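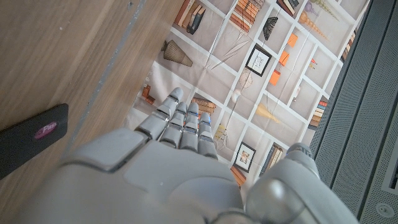
Stamar Hand: Project Report

Last updated: 8th September

Home | Projects | Workshop | Reports | Contact

Roswitha Eichhorn
Hagedorn College, built at the Sesar shared workshop

1. What the project was

The aim was to get a five-digit robot hand working on a simple arm, with a small camera at the wrist, using the tools in a shared workshop. The hand is called Stamar. It has four fingers and a thumb, all in grey, and the fingers are made of separate segments with a gap at each joint. The shell on the back of the hand covers the palm block.

I did not design the finger shape. The outline comes from an older hand made at the workshop, called Tisden, which was never wired up. My work was the cable routing, the drive for the fingers, the camera bracket and the control program.

2. Fingers and cables

Each finger is pulled closed by one cable and opened by a spring. The cable runs along the inside of the segments and down through the palm. In my first version it went round a plain hole at the base of the finger. The edge of the hole wore the cable, and after 200 open and close cycles the outer strands had started to part.

I tried filing the edge round, and that helped a little. The version now fitted has a short brass tube pressed into the hole with the mouth flared out. I ran the same test again and the cable came through without broken strands. I have not tested it for longer than that, so I can't say how it would hold up over a term.

The springs took more time than I had planned. A strong spring opens the finger well but then the motor has to work against it all the way closed. A weak one leaves the tip segment slightly bent. I ended up with a weaker spring at the tip and a stronger one at the knuckle, and adjusted the length by hand until the fingers would lie close together when open.

The thumb is thicker than the fingers and has its own motor. It still stops early if the other motors are all pulling at once. I think this is the power supply — the voltage drops when everything moves — but I only measured it once and the reading was not steady.

3. The camera at the wrist

The camera sits behind the hand and looks forward over the back of it. From there you see the knuckles and the fingers reaching out, and past them whatever the hand is over. The thumb comes up at the lower right.

There were two things wrong with the first bracket. It was too low, so the back of the hand took up most of the view, and it flexed when the arm stopped. I made it taller and added a rib on each side. The hand still covers the lower middle of the picture, and I decided to leave it like that. If the camera goes any higher it catches on the arm when the wrist turns.

The patterned sheet, with its printed shelves, books and hanging ornaments, made it easy to tell by eye when the view had shifted. On a plain board I could not always see whether the bracket had slipped. Shiny metal was harder for the camera than wood, and I had to fix the exposure by hand in the program instead of leaving it on automatic.

4. Control program

The program runs on a laptop and sends positions to the motors over a serial cable. There are 3 stored poses: open, pinch and full grip. Each pose is a line in a text file, so it can be changed without touching the code.

At first every finger started at the same moment. I added a short delay between them, with the thumb going last. This makes the hand slower to close, but the motors reset far less often.

5. Problems and mistakes

I routed the camera lead through the wrist before fixing the arm joint, and had to take it all out again. The connector would not go back through the hole, so I cut it off and soldered a new one.

I also glued the back shell on too early. When a cable came off its pulley I had to prise the shell up, and one of the tabs underneath snapped. It is screwed down now, and I would use screws from the start another time.

The workshop closed for part of December and I lost seven days of bench time. I used them to write the pose file and the first draft of section 4.

6. What still needs doing

- Separate supply for the thumb motor
- Softer pads for the fingertips, as smooth things slide out of the pinch
- A cover for the pulleys
- Longer cable test with the brass tubes
- Drawings of the camera bracket, so that the next student can make one

The pose file and the wiring notes are in the project folder at Sesar, on the shelf with the Tisden parts. The spare springs are in the same box.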